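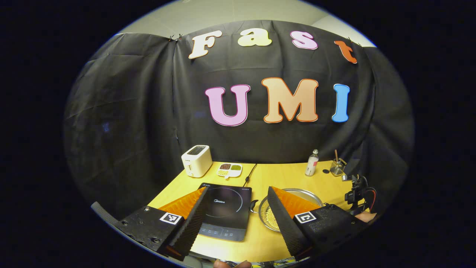 Skandcombe Evening Link
Second progress report to the Satov Fund

Prepared by Hertta Rantala, Project Manager
Reporting period: April to September

1. Purpose of this report

The Satov Fund awarded a grant to the Skandcombe Transport Partnership to run a bookable evening minibus between Skandcombe and the villages of the Stenen valley. Under the grant agreement the Partnership reports every six months on the operation of the service, the use of the funds and any proposed changes. The present report covers the second such period and should be read with the first, which dealt mainly with procurement and the delayed start.

The Fund is asked to note the report and to approve the two changes set out in section 8.

2. Service operated

The service ran on every scheduled evening in the period except four. Three of these were lost in May, when the road at Stenen Bridge was closed at short notice for drainage works and the diversion was unsuitable for the vehicle. The fourth was lost in August to a failed alternator. Passengers with bookings on that evening were telephoned before 5 pm and offered a taxi at the Partnership's expense. All but two accepted.

The timetable was unchanged. The first departure leaves Skandcombe market place at 6.15 pm and the last return journey leaves at 10.20 pm. Between those times the vehicle follows the bookings received, with a fixed call at the Stenen surgery on Tuesday, when the practice holds its late clinic.

The Partnership had intended to add an early departure at 5.30 pm from June. The operator was unable to release a driver at that hour during term time, as the same staff work the school contract, and the departure was tried only in the school holidays. It carried few people. Holiday use is a poor guide to what might be expected in the autumn and we would not wish the Fund to draw a conclusion from it.

3. Use of the service

Passengers made 1182 single journeys in the period. Of these, 436 were made by people under the age of 25, mostly travelling to or from part-time work, evening classes and the leisure centre. This is a larger share than was forecast in the original application, which assumed that most passengers would be retired.

Bookings from older residents have risen slowly. Conversations with passengers suggest that the difficulty lies mainly with the return journey. Several people said that they were content to travel out by minibus but preferred to be certain of a lift home before leaving the house. The booking confirmation now states the return time in the first line, and the driver carries a printed list of returns which passengers may ask to see.

Journeys to the surgery clinic remain the steadiest part of the service. The practice manager has asked whether appointment times could be grouped by village so that patients from the upper valley travel together. We support this and a trial began in September. Early signs are encouraging, although the practice has had to adjust its own appointment letters and some patients received the old version.

Use from the hamlets above Stenen is still disappointing. The lane is narrow, the turning place is often blocked by parked vehicles, and on a number of evenings passengers had to walk down to the main road to be collected. The highways authority has been asked for markings at the turning place. No date has been given.

4. Booking arrangements

Bookings are taken by telephone and through the Cui system, which the Partnership adopted in the first period. At the end of the period 97 passengers held an online account. The remainder book by telephone, and we expect that many will continue to do so. The telephone line is therefore being kept at its present hours.

Two faults were reported in Cui. The first caused a booking made after midnight to be entered for the previous day. It affected a small number of passengers, one of whom was left waiting at the Skandcombe stop. The supplier corrected the fault within a week and the Partnership wrote to the passenger to apologise. The second concerns the list of stops, which appears in the order in which they were created and is awkward to use on a telephone screen. This has been raised twice with the supplier and has not yet been put right.

A short guide to online booking was placed in the library, the surgery and both village shops. It was revised in July after comments that the print was too small.

5. Staffing and training

The service has had the same two regular drivers throughout, with a relief driver supplied by the operator for leave and sickness. Both regular drivers renewed their first aid certificates in the period and attended a half-day course on assisting passengers with sight loss. The relief driver was unable to attend and will take the next available place.

The part-time bookings post was vacant for five weeks in the early summer. During that time the telephone was answered by Partnership office staff in addition to their usual work. Calls were answered, but the weekly returns to the operator were sometimes late and there is a gap in the record of refused bookings for the same weeks. The post has since been filled on the original hours.

6. Consultation and publicity

Open meetings were held in Skandcombe and Stenen. The Skandcombe meeting was well attended and dealt largely with the position of the market place stop, which is unlit on its northern side. The district council has agreed to look at the lighting when the car park is resurfaced. At Stenen the discussion turned to fares. Most of those who spoke thought the present fare fair for a long journey and too high for a short one between neighbouring villages.

A questionnaire was given to passengers on board during two weeks of June. The replies were generally favourable as to punctuality and the helpfulness of the drivers. The most frequent criticism concerned the step at the rear door, which is high. A portable step has been bought and is kept behind the driver's seat.

Printed timetables were delivered with the parish newsletter. The edition sent to the upper valley contained an error in the telephone number, for which the Partnership accepts responsibility, and a corrected slip was enclosed with the following issue.

7. Finance

Spending in the period was within the approved budget. Three points should be drawn to the Fund's attention.

Fuel cost less than allowed for. This reflects the evenings lost and the fact that the vehicle ran directly between bookings more often than was assumed. The saving should not be relied upon in the winter months.

Vehicle maintenance cost more. The alternator was not covered by the operator's agreement, and two tyres were replaced after damage on the lane above Stenen. The overspend was met from the contingency line, the balance of which remains sufficient for the rest of the year.

Fare income was slightly below forecast, mainly as a result of the higher number of young passengers travelling at the reduced rate. The Partnership does not propose to alter the reduced rate. It was an express aim of the application to help young people reach evening work, and the use made of the service bears out the need.

A full statement of income and spending has been sent separately to the Fund's finance officer, together with copies of invoices for all single items above the agreed limit.

8. Changes requested

The Partnership requests approval for the following.

First, that part of the publicity budget be moved to the bookings post, to allow a further two hours on Friday afternoons. This is the busiest time for telephone calls and a number of callers presently reach the answering machine. The publicity remaining would cover one further printed timetable and the annual meeting.

Second, that a short-hop fare be introduced for journeys wholly within the Stenen valley. The operator has confirmed that the ticket machine can be set to issue it. We would expect a small loss of income at first and would report separately on its effect after three months.

Neither change would increase the total grant.

9. Risks

The main risk to the service is the school contract, which the operator must tender for again in the spring. Should the contract be lost, the operator has indicated that it would be hard to keep two drivers on evening work alone. The Partnership has opened discussions with the college at Skandcombe about a shared arrangement, but these are at an early stage and nothing has been agreed in writing.

Winter weather is the second concern. The vehicle has been fitted with suitable tyres, and the operator will decide by 3 pm on each day of doubtful weather whether the service can run. Passengers will be informed by telephone or text message. Patients travelling to the late clinic will be called first.

The age of the vehicle was listed as a risk in the previous report and remains one. A full inspection is booked for November.

10. Work planned for the next period

The early departure will be tried again on term-time evenings if a driver can be found. The grouped appointments at the surgery will be reviewed jointly with the practice. A further meeting will be held in the upper valley, at a venue which residents can reach on foot, and the turning place will be on the agenda whether or not a reply has come from the highways authority by then.

The Partnership has also been asked by the library to consider a stop outside its side entrance in Skandcombe on the evenings when the reading group meets. The group has 18 members, several of whom live in Stenen. The driver has tested the approach and found it suitable, subject to the delivery bay being clear, and the library has undertaken to speak to its suppliers.

Questions on this report may be addressed to Hertta Rantala at the Partnership office in Skandcombe. The next report will follow in April.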